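Paper or Trash? A Look at Recycling Habits in the Hemstead Building
Bernice Essien
Final project report, Introduction to Research Methods
2023-05-13

Why I picked this

Every fall the college puts up new posters telling us that recycling is easy and that we are all doing a great job. I have never seen any evidence for the second part. The Hemstead Building got a new sorting program in October, run with a contractor called Ustus, and the flyer said it would change how students think about waste. I wanted to know if it changed what students do with a coffee cup, which seems to me a more useful thing to measure.

What I did

I handed out a one-page survey to 60 students as they left the second-floor classrooms. It asked how often they sort their trash, whether they know which items are accepted, and what they did with the last thing they threw away. I also asked each person to sort pictures of ten common items into "recycle" and "trash," using the rules on the college website as the answer key.

The picture sort was the part I trusted most. People will tell a survey almost anything about their own good behavior, and I include myself in that.

What people said

Out of 60 students, 40 said they sort their trash "always" or "most of the time." That sounds great until you look at the sorting task. Most of those same people put the paper coffee cup under recycling, and the website says it goes in the trash. The greasy pizza box split the group nearly in half. Several people told me the rules were different in their home town, and I believe them. Mine were different too.

The last-item question was a mess. A lot of the answers were things like "a wrapper, I think" with no mention of where it went. I should have asked about a specific item on a specific day.

What the program claims

The Ustus flyer says contamination went down after the program started. It gives no starting number, no ending number and no explanation of how anyone checked. I emailed the address on the flyer twice and got one reply, which was a second copy of the flyer. A guide from a company called Erkia, which our class was given as background reading, makes the same kind of claim about office buildings and also skips the numbers.

The program budget posted outside the main office lists $400 for posters and $1787 for "outreach." I couldn't find out what outreach means. I did not meet any student who remembered being reached.

Bins and labels

My own guess going in was that labels matter more than slogans. A person walking to class gives a bin maybe a second of attention, and color is faster to read than a list of rules. But color only works if everyone agrees on what it means, and from what students told me, they don't.
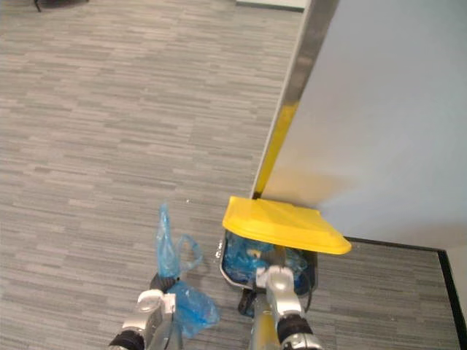

Does a brightly colored lid get people to sort better?
Color helps people find a bin, but my survey can't show that it helps them pick the right one.

Problems with this project

I only talked to students on one floor, and they were mostly from two majors. Some of them knew me. I wrote the survey before reading the Subramaniam chapter on leading questions, and at least two of mine are leading. "Do you try to recycle when you can?" is a bad question. Who says no to that?

I also never weighed or looked through any real trash, so everything above is about what people say and how they do on a picture task. If I did it again I would ask for permission to check the bags before pickup, for at least two weeks, and I would get numbers from a building that never had the program.

For now I would tell the college to put the coffee cup rule on the bins in large print and hold off on the next round of posters until someone can show what the last round did.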